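State dinner for the Serow Institute at Sadov Palace, who watched?

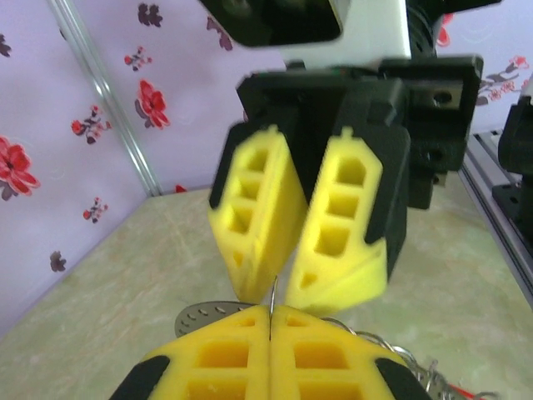
Yellow fingers closed on a thin silver wire.

quillfan67
Posted 7:40 pm
I watched the whole broadcast and loved it! The president hosted the Serow Institute in the long hall at Sadov, 19 tables, and the speech was all about the translation program. They've put more than 3,000 old manuscripts into modern language, and I can't think of a better excuse for a state dinner. Did anyone catch the toast in full? My feed dropped right in the middle.

harborlight
Posted 7:58 pm
Caught it! He thanked the Vimell library for lending the Hou letters and said they'd go on public display in January. I nearly fell off the couch, I've wanted to see those for years.

plainbread
Posted 8:15 pm
Nice speech, sure. But the institute asked for help with its reading room two years ago and it's still closed. I'd take the reading room over a dinner.

quillfan67
Posted 8:22 pm
Fair point about the reading room, but I don't think a dinner gets in the way of it. Half the donors were in that hall! If even a few of them go home excited, great.

plainbread
Posted 8:31 pm
They were excited last time too. The roof still leaks.

tern_and_tide
Posted 9:04 pm
The full toast is on the palace site, starts at minute 35. Skip the first bit, it's all people finding their chairs. The part about the night school students in Vimell is lovely, and the choir after it is even better.

harborlight
Posted 9:10 pm
Thank you!! Watching now. Does anybody know if you need a ticket for the Hou letters?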